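Premholm Baseball Club Sets Dimensions, Schedule Format for Return to Nartey Park

PREMHOLM -- The Premholm Baseball Club will play its home games at a rebuilt Nartey Park beginning in April, the club announced. The move ends two seasons of shared use at the Utell Athletic Grounds and coincides with an expanded regular season of 116 games, the longest in the history of the Skarnis League.

Work on the playing surface is complete. The infield has been regraded to a uniform slope from the base of the mound to the foul lines, and the former clay mix has been replaced with a firmer blend that holds moisture longer between waterings. The outfield was stripped, leveled and resodded. New drain lines run from the left field corner to a collection point behind the bullpen, where standing water caused most of the club's postponements before the move to Utell.

Outfield distances have changed. The right field fence has been moved back and raised, and the alley in left center is deeper than before. Center field is unchanged. The club expects fewer home runs and more doubles and triples, and it has built its roster accordingly. Both outfield corners will be played by left-handed throwers with above-average range, and the coaching staff will position the center fielder several steps shallower than at Utell.

The 116-game schedule is divided into two halves. The club that leads the standings at the end of each half qualifies for the postseason; two further places go to the clubs with the best combined records. If one club wins both halves, a third place opens on combined record. Ties in the standings will be settled by head-to-head results, then by run differential in games between the tied clubs. There will be no tiebreaker game.

Pitching rules approved by the league for the coming season include the following:

Starters aged 20 or younger are limited to 90 pitches per appearance. A pitcher who reaches the limit during a plate appearance may finish that batter.

A pitcher who throws 70 or more pitches must have four full days of rest before pitching again.

Relievers may not appear on more than three consecutive days.

Premholm will carry six starters through the end of May to meet the rest requirement, then return to a five-man rotation if the schedule permits. The sixth starter will move to long relief. Last season the club's bullpen recorded 183 strikeouts, and all but two of the relievers who contributed to that total are under contract again.

Season tickets go on sale in February at the Nartey Park box office and the club's office in downtown Premholm. Holders of plans at Utell have first choice of equivalent seats, section by section, before the remaining inventory is released. Plans are offered for the full home schedule, for weekend games, and for either half of the season. Half-season plans do not include postseason games -- those will be sold separately.

Gates will open 90 minutes before first pitch. Evening games start at 7:05 p.m.; afternoon games start at 1:05 p.m. Rain checks will be honored for any remaining home game in the same half of the season, subject to available seating. 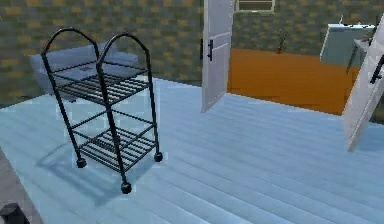

Among plan holders who wrote to the club during the comment period, one asked whether the deeper fence in right would be reviewed after the first half, noting that "a lineup built for doubles still has to score from second," and requested that the bullpen stay visible from the third base side. The club replied that outfield dimensions are fixed for the full season under league rules and may be changed only between seasons. The bullpen remains in its former position and can be seen from all third base sections except the last two rows under the roof.

Spring workouts open in March on the practice field next to the park. Morning sessions are open to the public at no charge, and the workout schedule will be posted at the box office. Two exhibition games against Skarnis League opponents will be played in the main park before opening day, with general admission seating only.

Ticket inquiries may be made in person at either sales location. Media credential requests should be submitted to the club's communications office before the end of February.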